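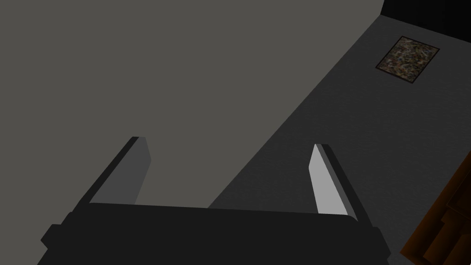 Planning Software Should Be Allowed to Decline
Morenike Idahosa, Orkska Software Group

It is the position of this group that a motion planner which always returns a path is a poorly designed planner. Most tools in common use treat a refusal as a fault. The operator sees an error, the run is marked as lost, and engineers are pressed to loosen the limits until the error goes away.

Our own planner, Quispe, was built on that pattern until October. In a review of 860 simulated grasp attempts, Farzana Gunawardena found 60 in which the planner had issued a path although the perception module had reported low confidence in the target. The warning was recorded in the log and read by no other part of the system.

A wrist view such as the one below gives the perception module very little to work with. A thin, pale line lies on a dark green surface near the tip of one open finger, and it may be an object or only a marking. A planner that must act will choose one reading and proceed. We hold that it should be free to stop and ask for a second view.

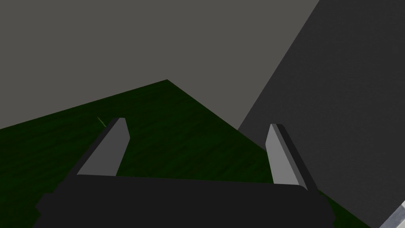 What We Recommend

Confidence should be passed to the planner as a required input. Refusals should be reported separately from failures, and no team should be judged on the sum of the two. Fadi Issa has objected that this will slow testing. It will, and we consider the cost acceptable.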